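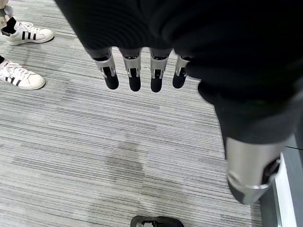
Photo: Mogens Thorlacius / Dornthorpe Robotics Club

Wednesday, September

Left hand first. The black knit cover is sitting low again and comes down to just above the knuckles. On the thumb side it bunches into a thick fold. With the hand open and hanging down there's no problem. When the thumb swings across, the fold gets in between it and the first finger and the motor current goes up. Mogens wants to cut the cover shorter. I'd sooner try a strip of elastic at the edge before anyone takes scissors to it, as we only have the one for that side.

Fingertip pads: wiped with a damp cloth and left to dry over lunch. No splits that I could find. The joint bolts all took a small amount of tightening on the pinky and none on the others. Added to the Monday list so it gets checked again.

Ran open/close on the left hand for 200 cycles at half speed with the cover rolled back to the wrist. No faults. Repeated with the cover down and got a stall warning partway through, same as last week. Log is in the shared folder under "Brostulska", left_hand, with my initials. Please don't rename the folders, the plotting script looks for the exact spelling.

After that we moved to the shelf task.
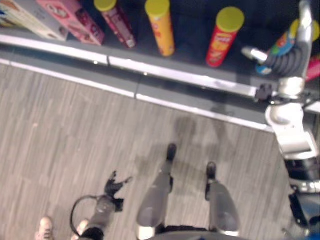
Dornthorpe Robotics Club – Shelf Task Group

Right arm only for this part, left arm parked down at the side. Approach is from the front, over the shelf lip, then across to the cans. The ones with the yellow plastic lids are easier to find from the head camera than the boxes are. The lid gives a clean colour edge against the dark back of the shelf. The boxes sit at an angle to the lip and the pose estimate keeps flipping on the pink one.

Shelf lip is the main hazard. The forearm has to clear it on the way in and again on the way out with a can in the grip, and the planner only knows about the first one. I set the lip height in the collision model by hand with 6 mm of margin. Snorradóttir's planner accepts it but plans a long way round, and the reach takes much longer than it should. Need to find out if the margin is being applied twice.

Cable on the right wrist: coiled as per the new routing. Watch it when the wrist rolls past vertical. I'd like a second tie further up the forearm before we run at full speed.

Grip force is still a guess. We have it capped at 600 in the controller, whatever unit that is – the Conine manual gives it two different ways. Will write to them.

To do:
Elastic for left cover (me)
Exit path over the lip in the planner (Mogens)
Second cable tie, right forearm
Ask Conine about force units
Re-run the left hand cycles with the cover down once the elastic is in

Lab is booked from 2 pm next session, so charge the batteries in the morning.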